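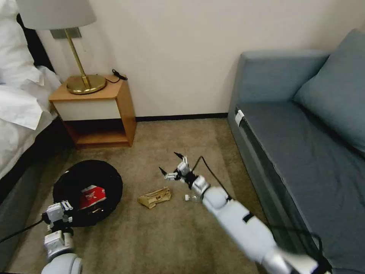 Why do we sleep?

Every night a grown-up tells you to go to bed, and every night you explain that you are not tired. Then you fall asleep with one sock on. What is your body up to?

Your brain is busy

Sleeping looks like doing nothing, and it's a very good disguise. While you snore, your brain sorts through the day. It hangs on to useful things, like how to spell "because," and lets go of others, like what color your teacher's socks were.

Your body has jobs too. It mends scraped knees and sends out the chemicals that help you grow. Your muscles rest - even the ones you use for arguing.

How does your body know it's night?

Deep in your head is a tiny clock that has no hands and never ticks. It watches for light coming in through your eyes. When evening gets dark, your brain makes something called melatonin, and you start to yawn. Bright screens can fool the clock, so it thinks the sun is still up. It's clever, but not that clever.

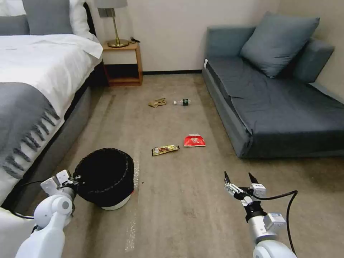 Do animals sleep?

Yes, and some of them are show-offs about it. Dolphins rest one half of the brain at a time. Horses can doze standing up, but they lie down for their deepest sleep. Brown bats can sleep for nearly 20 hours a day, and they never get told they're lazy.

Try it yourself

Keep a sleep diary, starting Sunday. Each morning, write down when you woke up and anything you dreamed. Spelling doesn't count before breakfast.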